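Effect of Container Type on Loading Time in Small Household Moves
June
By Project Group 3, Logistics Operations, Stuldale

Abstract

This report compares two container types used in small household moves: single-use cardboard cartons and reusable plastic crates with attached lids. Loading time, truck floor use, and damage were recorded for apartment moves carried out by Erness, a moving company in Stuldale. The crates were supplied by Eko, a rental service. Crates reduced loading time in buildings with an elevator and made little difference in buildings with stairs only. They used more truck floor space for the same quantity of goods. The results are limited by the small number of moves and by differences among buildings that could not be controlled.

1. Background

A household move is priced either by the hour or as a fixed amount agreed before the work starts. In both cases the company needs an estimate of how long the crew will be on site. Most estimates in the trade are made from the number of rooms and a short list of large items. Boxed goods are usually treated as a single line, with a standard allowance for each room.

Erness reported to us that its estimates for large furniture were close to the recorded times. The error was mostly in boxed goods. Cartons arrive in different sizes, some are overfilled, and some are not closed when the crew gets there. The crew then has to tape, repack, or carry them one at a time. The company wanted to know whether a standard container would make this part of the job faster, and also whether it would make it more predictable. These are separate questions and are treated separately below.

Earlier coursework in this department looked at warehouse picking with standard totes. That work does not carry over directly. A warehouse has level floors and fixed distances. A residential move has thresholds, shared hallways, parked cars, and sometimes a booked elevator that is not available when the crew arrives.

2. Scope

The project covers studio and one-bedroom apartments. Larger homes were left out at the request of Erness, which sends larger crews to them and uses different trucks. Office moves were also left out. Unpacking at the destination was not timed, as most customers unpack on their own over several days.

The project does not compare the environmental cost of the two container types. Eko provided some material on this, but we had no means of checking it and it has not been used.

3. Method

3.1 Moves and buildings

Customers who had booked a one-day move were offered free use of crates. Those who accepted formed the crate group. Those who declined, or who had already packed, formed the carton group. Assignment was therefore not random. People who accept crates may also be people who pack early, and this has to be kept in mind in reading Section 4.

Buildings were sorted into two types, with an elevator and without. The walking distance from the apartment door to the truck was measured with a wheel. Where the truck could not be parked at the entrance, the extra distance was recorded as a separate value.

3.2 Containers

Each crate customer received 30 crates, delivered by Eko before the move. All crates were the same size and nested when empty. Carton customers used their own boxes. These were not standardized, and the crew recorded them as small, medium, large, or irregular.

A dolly was available in both groups. The crate dolly has a raised edge that fits the bottom of the crate, so that a stack does not slide when it crosses a threshold. The carton dolly is flat and needs a strap.

3.3 Timing

Timing began when the first container left the apartment and stopped when the last one was placed in the truck. Furniture was timed on a second sheet. If the crew alternated between furniture and containers, the observer switched sheets at each change. Pauses longer than 5 minutes were subtracted from the total. Shorter pauses were left in, as they are part of normal work.

One observer stood at the truck and one at the apartment door. Their times were compared after each move. When the two sheets disagreed, the sheet kept at the truck was used, and the disagreement was noted.

3.4 Kitchen goods

Kitchen goods were treated as a separate class from the start. They are heavy for their volume and break easily, and the crews told us they account for most of the repacking done on site. The class includes dishes, cookware, small appliances, and the contents of drawers. Plates were packed on edge in both groups. Cups and glasses were wrapped singly. 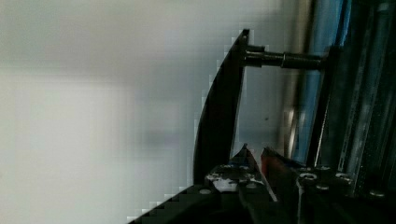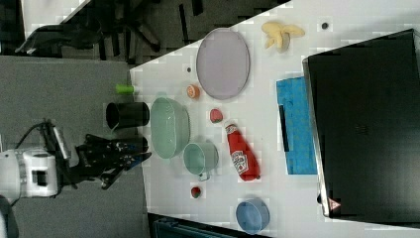
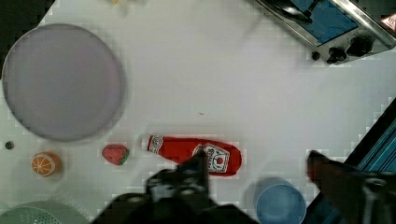
For this class we recorded the packing material as well as the container. Paper was used in most cases. A few customers used towels or clothing, which is acceptable for padding but makes the volume harder to estimate, as the same towels would otherwise have been counted under linens. We counted such a container as kitchen goods if more than half of its contents by volume belonged to that class.

Crates with kitchen goods were filled to the lid only if one person could lift them without strain. If not, the crew removed items until the crate could be lifted. No scale was used on site. This is a weakness in the method, and a luggage scale would have been enough to correct it.

3.5 Damage

Damage was recorded at three points: at pickup, at the truck, and by the customer after unpacking. Customers were asked to reply to a short form. Not all of them did. A missing form was treated as missing data and was not read as an undamaged load.

4. Results

4.1 Loading time

In elevator buildings, the crate group loaded faster. The difference came almost entirely from the number of trips. Crates could be stacked on the dolly to a fixed height and rolled into the elevator as one unit. Cartons of mixed size could not be stacked as high, and the strap had to be checked at each threshold.

In stair buildings, the two groups were close. Containers were carried by hand in both cases, and the dolly was used only from the street door to the truck. Crew members said that the crate handles were easier to grip on stairs. They also said that the rigid corners were hard on the legs and on painted walls in narrow stairwells.

Spread was smaller in the crate group for both building types. For the purpose of estimating, this may be more useful than the difference in mean time. A company that quotes a fixed price has to cover its slow jobs, and slow jobs were less common with crates.

4.2 Truck floor use

Crates used more floor area. Two causes were observed. First, many crates were not full, and a partly filled crate takes the same space as a full one. Second, crates could not be used to fill gaps between pieces of furniture. Small cartons could. On one move the crew brought cartons from the truck and emptied several crates into them in order to close the rear door.

The crate delivery was the same for every customer. A studio apartment seldom needs the full set, and customers who had spare crates tended to spread their goods across them. We consider this a problem with the delivery quantity and would expect it to shrink if the set were matched to the apartment.

4.3 Damage

Reported damage was low in both groups. In the carton group, the common event was a bottom flap opening during lifting. In the crate group, the common event was movement of contents inside a partly filled crate. Neither group had enough events to support a comparison.

4.4 Waiting time

Waiting time was not part of the original plan but proved large enough to report. On one Saturday, the crew waited 30 minutes for an elevator that had been booked for another tenant. Under the rule in Section 3.3 this pause was subtracted. The customer was nevertheless billed for part of it, so that our loading times and the times on the invoices do not agree for that move.

5. Cost

Crates have to be delivered before the move and collected after it. Eko includes both trips in its rental price. Erness considered running its own crates from a storage unit on Chávez Street, with delivery made by the regular trucks at the end of the working day.

We worked through both options on paper. Renting is simpler and has no fixed cost. Ownership becomes cheaper only if crates come back on time, and return time was the value we knew least about. Several customers kept crates past the agreed date. A late fee would help, but it would also work against the purpose of offering crates as a convenience. Cleaning has to be included as well. Crates that held kitchen goods or shoes needed washing before reuse, and drying them takes floor space that the storage unit may not have.

6. Discussion

The main result is that container type matters where wheels can be used. In stair buildings the number of steps and the shape of the landings had a larger effect than the container. An estimate form that asks about the elevator before it asks about the number of rooms would likely improve accuracy with no change of container at all.

The assignment problem described in Section 3.1 remains. Crate customers had more of their goods packed when the crew arrived. Part of the gain may belong to the customer and not to the crate. A later project could offer crates to every customer in one period and to none in the next, and compare the periods.

Crew makeup also varied. The company assigned crews by availability, and some crews had worked together for a long time. We recorded crew size but not experience.

7. Recommendations to the company

Offer crates by default for moves out of elevator buildings. Keep a bundle of small cartons on each truck for gaps. Match the number of crates to the apartment. Add two questions to the booking form: whether there is an elevator, and whether it has been reserved. Record waiting time on its own line so that it can be separated from loading time in later work.

8. Limits of the data

Recording sheets were filled in by hand and typed up later. Sheets from one carton move were damaged by rain and only the totals could be read, so that move is included in the loading times but left out of the analysis by class. Distances at the destination were measured for some moves only and have not been used. The sheets, the blank recording forms, and the wording of the customer form are in the appendix folder submitted with this report.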